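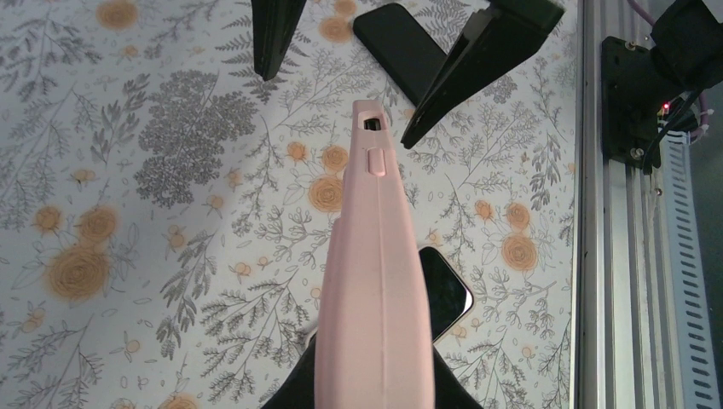 *Fig. 4. Pink case held upright at the rail side of the table, phones on the cloth.*

## 4. Setting up the phone and case routine

This section covers the phone and case routine on the Kedik two-arm bench kit. It assumes that you have finished Section 3, that both arms home without a fault, and that the wrist cameras show a live view in the Rastard control program. If either camera view is blank, go back to Section 3 before you carry on.

The routine handles one case and one phone at a time. You can leave other phones and cases on the table during a run, as long as they are within reach of the arms and do not lie on top of each other.

### 4.1 Before you start

You will need:

- the bench kit, powered on and homed
- a patterned table cover, pulled flat
- at least one phone, switched off
- at least one soft case that fits the phone
- the round calibration marker from the accessory bag

**Caution:** Keep your hands, sleeves and hair outside the aluminum rails while the arms are enabled. Press the stop button before you reach in, even to move a single phone.

**Caution:** Do not use phones with cracked glass. The fingers press on the long sides of the phone and can make a crack worse.

### 4.2 Preparing the table

1. Press the stop button and wait for both arms to settle.
2. Lay the cover over the table and smooth it from the center out. A fold under a phone raises one corner, and the fingers can miss the edge.
3. Clip the cover under the back edge of the table. The front edge can hang free.
4. Put the calibration marker in the middle of the table and choose **Table > Find surface**.
5. When the program reports the surface height, remove the marker. Keep it in the accessory bag.

**Note:** We ship the kit with a plain gray cover, and you may use your own. A printed cover is a harder test for the cameras, and we suggest trying one before you sign off the setup. Very shiny covers are not supported.

6. Place the phones with their screens up or down. Leave at least a finger's width of bare cover on every side.
7. Place the cases with the open side up for the first few runs. Once those go well, you can lay them any way you like.

### 4.3 Teaching a case

Each case model has to be taught once. The program stores it by name, and you can use the same entry for every color of that model.

1. Choose **Cases > New** and type a name.
2. Release the stop button and choose **Guide by hand**.
3. Move the arm until the fingers are on either side of the case, near its lower end.
4. Close the fingers with the hand control until the case stops sliding. Soft cases bend before they slip, so close slowly and watch the long sides.
5. Set **Grip** to 18 and choose **Hold**.
6. Lift the case clear of the table and turn it so that its edge faces the wrist camera.
7. Choose **Save edge view**.

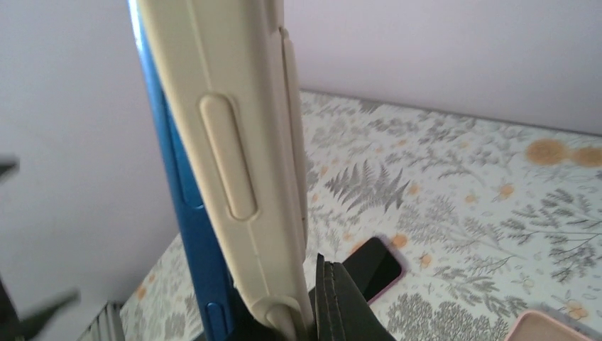 The edge view is what the program uses to tell the button side from the plain side, so take your time over it. The button covers should be in sharp view and the fingers should not hide them. If the program asks for a second view, turn the case a little and save again. Two views are enough for most cases. A third does no harm, but it makes the search slower.

8. Lower the case to the table and choose **Release**.
9. Run **Cases > Check**. The result should say *Edge found* and *Opening found*.

If the check fails on *Edge found*, the light is often the cause. Pale cases under a strong lamp lose their outline. Turn the lamp toward the wall and run the check again. If it fails on *Opening found*, the case was probably squeezed out of shape while it was being held. Lower **Grip** to 17 and repeat from step 3.

**Note:** A case with a hinged cover, a ring or a strap cannot be taught in this version.

### 4.4 Setting the phone grip

The phone grip is separate from the case grip. Changing one does not change the other.

1. Place a phone on the table without its case.
2. Choose **Phones > Grip test**. The arm picks up the phone, holds it for a few seconds and puts it back.
3. Watch for any turning while the phone is in the air. A phone that turns is being held too far from its middle.
4. Adjust **Grip height** one step at a time and repeat the test until the phone stays still.
5. Repeat the test with the phone in its case. Save both values.

Wipe the finger faces with a dry cloth before each test. Dust and scuffs on the outside of the fingers do not matter. Dust on the inside faces does, and it is the usual reason for a grip that worked yesterday and slips today. Do not use alcohol or glass cleaner on the fingers - both harden the surface.

### 4.5 Viewing the result

At the end of a run the program can hold the phone up to the camera so that you can look at both long sides of the case. Turn this on under **Run > Show result**. Check that the case sits evenly along each side and that no part of the rim is folded in. The screen should be off, because a lit screen changes the exposure and the case edges are harder to judge. Reflections in dark glass are normal and are ignored by the program.

If the rim is folded in, press the stop button, take the phone from the fingers and seat the case by hand. Then choose **Run > Mark as failed** so that the log is correct. The log gives the error as code 718.

### 4.6 Service notes

The notes below were added after on-site setup and apply to all kits with the two-finger gripper. 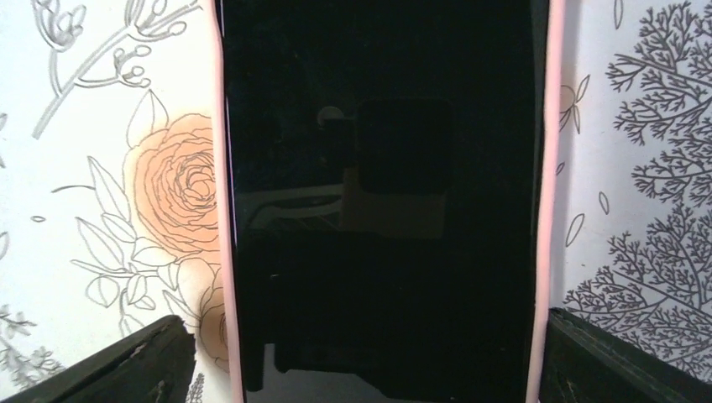
**Clultside, December 14, 2022**

Setup checked with the customer's own phones and cases. Case grip left at 17 for the soft cases. Show result is on. The customer asked whether the routine can take a case off as well as put it on. It can, but removal needs its own entry for each case and is covered in Section 5.

Cable ties on the rail side were checked and left as they were. Please look at them again if the upper joint is ever replaced, and keep enough slack for a full turn of the wrist.

Carried out by Jirayu Mahawong. Reviewed by Nattawut Kaewmanee.

**Note:** Settings from one site should not be copied to another without running the grip tests in 4.4. To request a visit, use the service form supplied with the kit and include the latest log file.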